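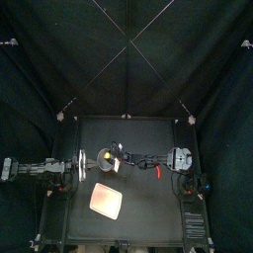 Black cloth around a work table is a cheap way to keep stray light and a busy room out of your view, and it can be put up in one afternoon. I have made four such enclosures now, the last one in February, and the cloth has always taken more time than the frame. It does not need to be stretched like a drum. Soft folds and shallow creases like the ones in the back cloth catch only a faint light, and I would leave them alone. The small pale clamps and corner fittings are a matter of taste. I like them light, for I can find them again when everything else is black.

This guide is for a square table with cloth on the back and on both sides, with the front open. If you want a roof also, there is a part about it further down.

What you need

– A frame of light poles with corner fittings. Mine came from Stililau as a kit for garden shelters.
– Black cloth with a dull surface, heavy enough that you do not see a lamp through it.
– Clamps, at least two for each side and three for the far edge.
– Two lengths of thin cable or cord, long enough to go corner to corner across the back.
– Matte black paint or matte black board for the table top.
– Scissors, chalk, tape measure, a clothes steamer if you can borrow one.

Choosing the cloth

Ask for a sample before you buy the whole piece. Hold it under a strong lamp and turn it slowly. Many cloths which look black in the shop will show brown, blue or green when the light is on them, and two pieces from different rolls can be two different blacks. I paid 1,238 kroner for the cloth of my first enclosure and had to buy again, since the side pieces were more blue than the back. Buy everything from the same roll, and take a little too much.

Velvet is the darkest, but it collects every hair and thread in the house. I now use a plain heavy cotton from Sjögren. It is less dark than velvet and much easier to live with.

Wash cotton before you cut. It will shrink.

Measuring and cutting

1. Put up the frame first, without cloth, in the place where it shall stand. Check that the posts are straight.

2. Measure the width of the back and of each side. Write down the real numbers also if the frame is supposed to be square. Mine was 22 mm wider on one side, and I never found out why.

3. Add 40 cm to the width of each piece. This extra gives you the folds, and it gives overlap in the corners so that no light comes between two pieces.

4. For the height, measure from the top pole to a little below the table edge and add 5 cm for the hem at the top.

5. Mark with chalk on the wrong side and cut. Hem at least the top. The bottom can stay raw if the cotton is dense.

Hanging

Begin with the back piece. Fasten it in the middle of the top pole, then go to the left corner, then to the right. When you start in one corner you push all the loose cloth in front of you and finish with a big bundle at the other end. Tormod Sandberg, who helped me with the second one, did it in this way and we had to take everything down.

Next come the sides. Let each side piece go past the back corner and behind the back piece, by a hand's width. Clamp through both layers.

Last, run the two cables diagonally so that they make an X over the back. Tighten a little on one, then a little on the other, until a light push on the frame does not make it lean. If you tighten one cable fully before you touch the other, the frame will pull out of square and you will see it at once along the table edge.

Use the steamer when the cloth is already hanging. Go from the top and down, and leave it overnight. Sharp lines from the packaging should go away. The wide, soft waves may stay.

The table top

A shiny top will spoil the work you did with the cloth, so sand it lightly and give it two thin coats of matte paint. Let the first coat dry until next day. Don't use wax or polish on it later, for it makes bright spots that you can't remove without painting again. My first top was an old desk from Ikia, and after two coats you could not guess it.

Dust is more visible on matte black than on any other surface I know. I keep a soft brush beside the table and use a dry cloth only when the brush is not enough.

If you want a roof

Cut the roof together with the back, as one long piece which goes up the back and forward over the top. Then you have no seam in the far upper corner, where light likes to come in. Support it with one extra pole in the middle so it does not hang down. Keep all lamps well away from the cloth, and let it be open somewhere for air, it becomes warm in there faster than you think.

Storing the cloth

Roll it on a cardboard tube with the dark side in. Hjørdis Ekström at the Grastadside sewing room gave me her empty tubes, and any fabric shop will probably do the same if you ask. Write on the tube which piece is inside. The left and the right side look the same until you try to hang them.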